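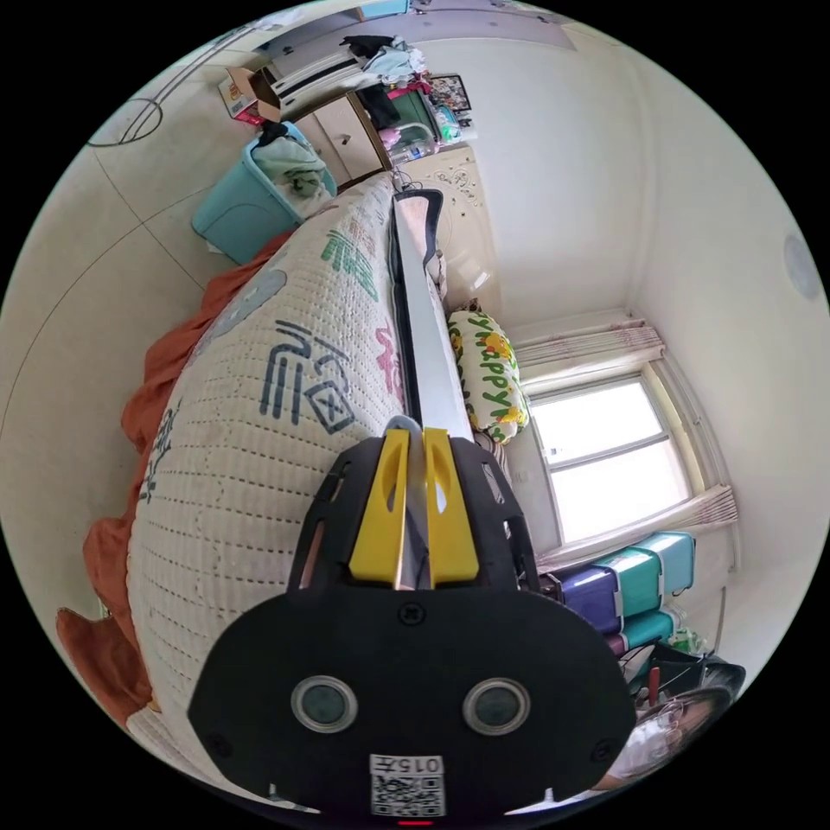

Product Review: Hotisel Quilted Mattress Pad, Full Size

The Housing Services Office of Teixeira Hall maintains 92 furnished guest rooms for visiting staff and their families. Mattress pads are replaced on a fixed cycle, and the office publishes its findings on each model for the benefit of other residential facilities. The Hotisel pad was placed in 13 rooms in August and remained in regular use for six months.

Construction

The pad has a cotton cover on both faces and a polyester fill. Elastic straps at the four corners hold it to the mattress. The straps are sewn into the side seam with a double row of stitching, and none came loose during the review period. The pad fits mattresses of standard depth. On the deeper mattresses in the east wing, the straps were tight and one corner tended to ride up overnight.

Comfort

Guests were invited to complete a short card at checkout. Most described the pad as soft without being warm. Several guests noted that it made a firm mattress easier to sleep on, although it did little for a mattress that had already begun to sag. A small number reported a faint smell on the first night. Housekeeping now airs each new pad for a full day before use, and no further comments have been received on this point.

Care

The manufacturer recommends a cold wash and low heat in the dryer. Staff followed these instructions throughout. The pad shrank slightly after the first wash and held its size after that. Drying time was longer than for the Eritz pad used previously, and two cycles were often needed. Facilities with limited dryer capacity should take this into account when placing a large order.

Storage

Folded in thirds, the pad fits on a standard linen shelf. The carrying bag supplied with it is thin, and the zipper failed on several. The office has returned to using its own cotton bags.

Overall Assessment

The Hotisel pad is recommended for guest rooms with mattresses of standard depth. The Plandetden model remains the better choice for deep mattresses. The review cards and wash records may be consulted at the Housing Services desk until 6 p.m.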